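About Trondwood Juniors

Trondwood Juniors is a soccer club for kids and teens, and we love what we do! Borghild Fjeld started it with one borrowed goal and a handful of neighborhood kids who wanted a proper game after school. We now have 229 registered players, girls and boys, on teams from under-7 up to under-18.

Our home ground is Bakalis Field, just off the Lellska road. There are two full-size pitches and a smaller one for the little ones, who play on Saturday mornings and make more noise than everybody else put together.

Head coach Narayanan Chacko runs the older squads and Lavanya Sastry looks after everyone under 12. Both of them still play on weekends - Lavanya in goal, which explains how seriously our keepers take their warm-up. Every player gets at least half of every league game, whatever the score. We've lost a few matches that way and we'd do it again.

New players can come along to three free sessions before signing up. Bring shin guards and a water bottle. We have spare cleats in most sizes, so please ask.

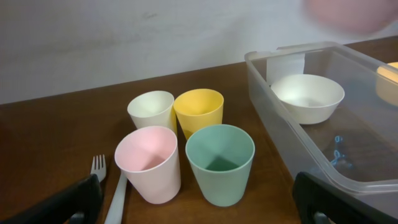

Cups and a fork on the table

Season registration opens in June. Questions about teams or fees go to Aishwarya Varghese in the club office, and if you'd like to referee, Alasdair Jardine would be thrilled to hear from you.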